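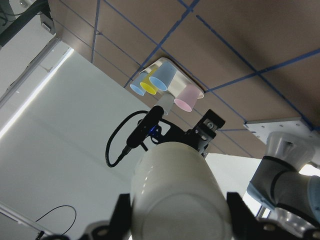 Copos de plástico num tabuleiro branco.

Ata da reunião do Clube de Montanha Tai
Terça-feira, 20h, na sede. Presidiu Su-chen Kwok. 31 sócios presentes, o que não se via desde o jantar com javali.

1. Ata anterior. Aprovada, com a correção de que o Pico Etonon foi "subido" e não "sumido".

2. Travessia de maio. Discutiu-se se o ombro sul do Etonon conta como cume para a caderneta do clube. Os que já lá estiveram acham que sim. Os que passaram ao lado acham que é um calhau com vista. Votação: 20 a favor, 11 contra. Passa a contar, sem efeitos retroativos, para desgosto de dois sócios.

3. Abrigo Leno. A porta continua a fechar só por fora – inconveniente para quem lá dorme. Aprovados 500 euros para dobradiças, fechadura e uma chapa nova no telhado. O transporte da chapa às costas ficou por atribuir; fez-se um silêncio prolongado.

4. Aresta do Plokico. Faltam cinco mariolas entre o colo e a segunda torre. Su-chen Kwok propôs refazê-las antes do verão e pediu que, desta vez, fiquem sobre o trilho. Aprovado por unanimidade.

5. Nomes. Chegou nova proposta para batizar a antecima do Plokico com o nome do proponente. Adiada pela terceira vez. O proponente pediu que ficasse registado o seu desagrado – fica.

6. Outros assuntos. Continua por devolver a corda azul. Quem a tem sabe que a tem.

Reunião encerrada às 22h40. A próxima será marcada quando houver notícias da chapa.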